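Why Do We Get Sleepy? A Bedtime Explainer for Curious Kids

Let's start with a yawn. Go on, do a great big one, with your mouth wide open and your shoulders up by your ears. Did it feel good? Did somebody else in the room do one too? Yawns are catching like that, and even reading the word can set one off, so I will try not to say it too many times before we get to the end of the page (yawn, yawn, sorry!).

Every single person you have ever met goes to sleep. Your teacher does it, and the bus driver does it, and so does the dog next door, who probably does it more than anyone. If you add up all the hours in a whole life, people spend close to a third of it fast asleep. That is a lot of lying down! So it must be doing something important, and scientists have been trying to work out exactly what for a very long time. They know a good deal by now, and there are still some parts they are puzzling over.

The clock in your head

Deep inside your brain, a little way back from your eyes, there is a tiny patch of cells that works like a clock. It doesn't tick and it has no hands, but it keeps a kind of time, and one full turn of it takes very nearly a day. It tells your tummy when to expect breakfast. It makes your body a tiny bit warmer in the afternoon and a tiny bit cooler at night. And when evening comes along, it sends out a message that says, more or less, "Time to wind down, everybody."

That message travels in your blood. It is a chemical called melatonin (say it like this: mel-uh-TOE-nin). You don't feel it arrive. You just notice, after a while, that your book is getting harder to follow and your pillow is looking friendlier than it did an hour ago.

The clock likes to be set every day, the way people used to wind up their watches, and what sets it is light. Morning light tells it that the day has begun. Darkness tells it that the day is finishing. This is why grown-ups go on and on about turning off tablets and televisions before bed. A bright screen held close to your face can make the clock think the sun is still up, and then the melatonin comes late, and there you are at ten o'clock, staring at the ceiling and thinking about dinosaurs.

The sleepy sand

There is a second thing that makes you sleepy, and it works in quite a different way. All day long, while you run and talk and do your math and argue about whose turn it is, your brain is busy using up energy. As it does, a kind of leftover builds up, a bit at a time. I like to think of it as sand trickling into a bucket. In the morning the bucket is nearly empty. By lunchtime there's some sand in the bottom. By bedtime it is heavy, and your brain wants very much to put it down.

Sleep empties the bucket. A nap empties it partway, and that is why a long nap in the late afternoon can spoil your bedtime. You've tipped out half your sand and you have to start filling up again!

So on a good night, both things happen together. The clock says it is evening, and the bucket is full. When they agree with each other, you drop off easily. When they don't, perhaps because you've flown a long way in an airplane and your clock is still set to the place you left, you can be terribly tired and wide awake at the same time, and most people get rather grumpy about it.

What happens after you close your eyes

You might imagine that sleep is just one long, flat, quiet thing, like switching off a lamp. It's more like going down some stairs and coming back up, again and again, all night.

First you drift. This is light sleep, and a small noise can wake you out of it. Sometimes your leg gives a sudden kick, or you feel as though you've missed a step and are falling. Lots of people get that, and it's nothing to worry about.

Then you go down into deep sleep. Your breathing turns slow and steady and your heart takes things easy. If somebody carries you in from the car at this point, you may not remember it at all in the morning. Deep sleep is when your body does a great deal of its growing and mending, so the scrape on your knee and the bones in your legs are both getting attention while you know nothing about it.

After that you come up the stairs again to the dreaming part. Its proper name is REM sleep, and the letters stand for rapid eye movement, which tells you just what happens. Your eyes dart about under your eyelids as if you were watching a very exciting game. Your brain is almost as busy as when you're awake, but your arms and legs are kept still, so that you don't leap out of bed and try to ride the giraffe you're dreaming about.

Then down you go again, and up, and down. Most of the deep sleep comes in the first part of the night, and the longest dreams come toward morning. If you've ever been woken by an alarm right in the middle of a really good story, now you know why.

Your brain does its tidying

Think of all the things you saw and heard today. There was the song on the radio, and the new word in your spelling list, and the color of a stranger's hat, and what your friend told you at recess. You can't keep every bit of it, and you wouldn't want to. While you sleep, your brain sorts through the pile. Things that seem useful get put away more carefully, where you can find them again. A lot of the rest is allowed to fade.

This is good news if you're learning something. Suppose you practice a tune on the piano and it comes out lumpy. You go to bed, you do no practicing whatsoever, and the next day your fingers often manage it a little better. So it is worth going to bed on time before a spelling test, even though it feels as if you ought to stay up and look at the words one more time.

Sleep helps with feelings, too. Everybody has had an evening when a small thing, such as the wrong color cup, seemed like the worst thing in the world. After a night's rest it usually shrinks back to the size of a cup.

How other animals manage it

Animals have some marvelous ways of sleeping. A horse can doze standing up, with its legs locked so that it doesn't topple over, though it does need to lie down for its dreaming sleep. Sea otters sometimes wrap themselves in seaweed so they won't float away. Little brown bats can sleep for most of the day and the night as well, which sounds lovely in January.

Dolphins do the cleverest trick of all. A dolphin has to come up to the surface to breathe, so it can't simply conk out at the bottom of the sea. Instead it lets one half of its brain sleep while the other half stays awake, and later the 2 halves swap. Some ducks can do this as well. The duck at the end of the row may keep one eye open, looking outward for trouble, while the ducks in the middle shut both.

Making a good bedtime

Children between six and twelve usually need from nine to twelve hours of sleep, and younger children need even more. Here are some things that help.

Go to bed at the same time each night, even on weekends if you can bear it. Your clock loves a pattern.

Make the room dim and a little bit cool. A small night-light is fine if you like one.

Tidy the toys off your bed first, so you aren't rolling over onto a plastic stegosaurus at midnight.

Do something calm for the last half hour. A bath is good, and so is a story, or a chat about the day.

If you have a worry, tell it to somebody, or draw it on a piece of paper and leave the paper in another room until morning.

And if sleep still won't come, don't get cross with it. Lie comfortably and think your way slowly through a place you know well, such as the path to your grandma's house, with every gate and puddle on the way. Some nights are just slower than others, and resting quietly is a kind thing to do for your body all the same.

Good night, then, whenever your night happens to be. Yawn!

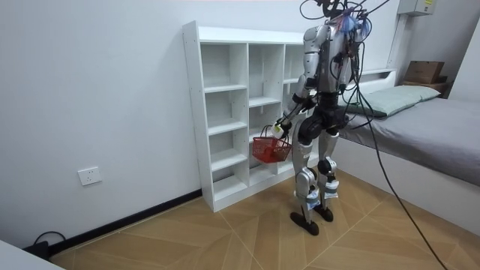

Hanorthorpe writes: We read this aloud over 2 evenings and the dolphin part had to be done again both times. My daughter would like to know whether fish sleep, as they haven't got eyelids to shut, and I had to tell her I didn't know.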